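Take Nine

Roos Vandenberghe had the grippers on before she had her shoes off. One in each hand, squeezing them open and shut all the way up the stairs, click click, click click, with the backpack swinging off one elbow.

"You're going to drop something," Renato called from the kitchen.

"I'm warming up!"

She was, too. Two weeks into the job and she still couldn't get over it. You held the things, you did a chore, and somewhere in a building in Landeck an arm that had never tidied a bedroom in its life got a little better at tidying bedrooms. From her hands! Her mother had spent years telling her those hands were good for nothing but piano and breaking cups.

Kaltby wanted 200 clean takes of the bin task by September. Pick up, put in, take out, put back. Renato Manalo had done the kitchen set already and had opinions about it, mostly that she went too fast.

"The arm can't do that," he said, leaning in the doorway with his coffee while she flicked a sock across the room. "That little wrist thing. You're showing off."

"Maybe it'll learn to show off."

"It'll learn to throw socks."

So she slowed down. It was harder than it sounded, because a hand wants to be quick and clever and skip the middle of everything. She had to think about the middle. Come in over the rim, open wide, wait, close, feel the rubber bite, lift. The first eight takes were garbage and she loved every one of them. On the fourth she got both grippers tangled in the same handle and laughed so hard that Renato came back to see what was wrong.

"Again," he said.

"Obviously again!"

She knelt, tipped the bin toward her and breathed out.
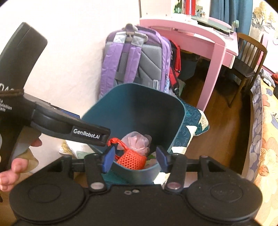 "Left one steady," Renato said quietly. "Let the right one do the work."

She let the right one do the work. It felt like threading a needle in oven mitts, and then for about a second it didn't feel like anything, it was just her own fingers, a bit longer than usual and blue at the tips. She heard herself say "oh."

"What?"

"Nothing. Don't talk. I'm good at this."

He didn't talk. Down on the street somebody was trying to park a van, and trying again. Roos opened, closed, lifted, set down, and when the take was finished she stayed there on her knees with her arms out in front of her like a sleepwalker, grinning at the wall.

"That's nine," Renato said. "I'd send that one."

"You'd send it?"

"I'd send it to Landeck with a bow on."

She was already reaching for the bin again. A hundred and ninety-nine to go, and the whole afternoon still left, and after the bedroom there was the hall closet, which had coats in it. Coats! She hadn't even started to think about sleeves.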